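Notebook, January - dye bench

Ran the second walnut hull bath today on the Ekden wool. Used 200 grams of dry hulls, soaked since Sunday, simmered and strained twice through the old pillowcase. The first bath went muddy and I think I let it get too hot. Kept the heat lower this time and left the lid off.
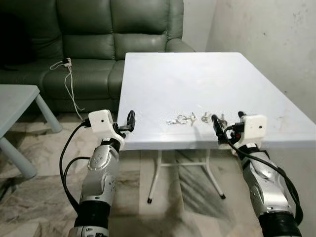 MORDANTS

Alum at 12 percent of the dry weight for skeins one to four. The others went in without any, for comparison. Maarja Toom thinks walnut doesn't need alum at all and she may be right - the plain skeins look nearly as dark to me, a little redder by the window. Will check again once they are dry.

Skein 317 is the odd one out. The label says Gisberg but the yarn feels like the Bravo blend, and it took color in patches. I suspect it wasn't scoured properly. Set it aside, don't use it for the sample card.

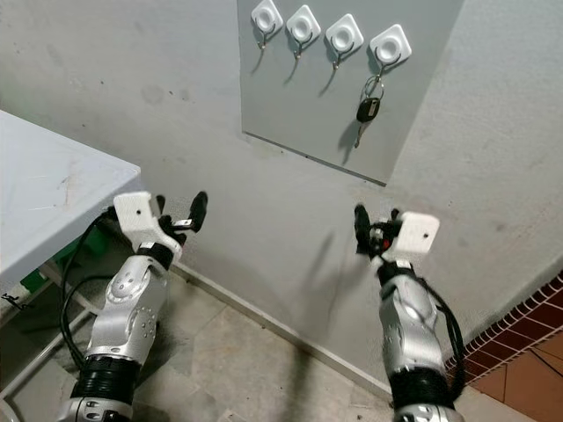 Iron dip next. Same pot of water for all of them, seven minutes each, then a cold rinse until it runs clear. I want the gray-brown we got on the Toltbridge order and I never wrote down how much iron went in, so start weak and go up from there.

Left to do: wash the strainer, rewrite the tags in pencil (the ink bled again), order more hulls. pH strips are almost gone too.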